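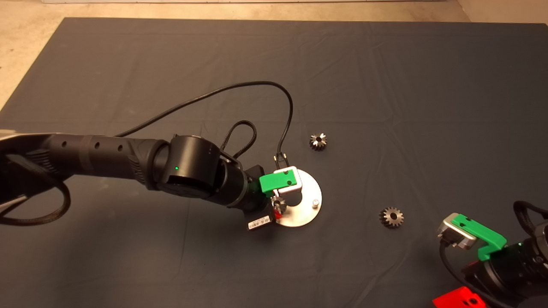
Is an old stand mixer worth fixing?

Usually, if the motor still turns and you can stand the color.

Darius Kivi has been repairing kitchen mixers in Coltden long enough to have opinions about frosting. He charges 90 dollars for a basic service, which customers find outrageous until they price a new machine. "Then they find me reasonable," he says. "It lasts until they see the bill."

Most of what comes in is Granen, the heavy model with the tilting head. People inherit them and then make pizza dough. "The manual says 2 minutes of kneading," Kivi says. "They give it 20 and go take a shower." By October he has a waiting list, and every owner on it has a pie deadline.

I asked what usually goes wrong. "Grease," he said, and let me wait. It dries out, or it leaks into the bowl, and the second kind gets him faster phone calls.

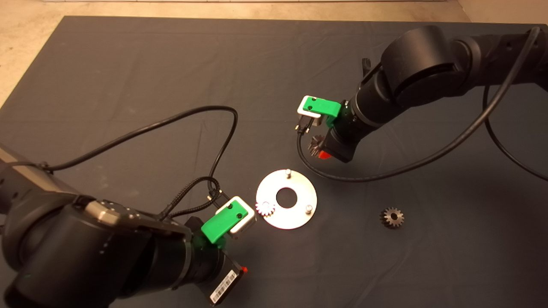
Kivi's advice for anyone tempted to open a mixer at home is to put off the screwdriver until the table is clear and the dog is elsewhere. Take pictures as you go. Keep the screws in the order they came out, in an egg carton if you must. He is also firm about working on cloth, and a dark gray mat like this one, with a round metal plate lying flat on it, suits his thinking: shiny parts show up against it. "My first one, I worked on a shag rug," he says. "I found the last washer when we moved."

He doesn't bake, by the way. His own mixer is in the garage, waiting for a part.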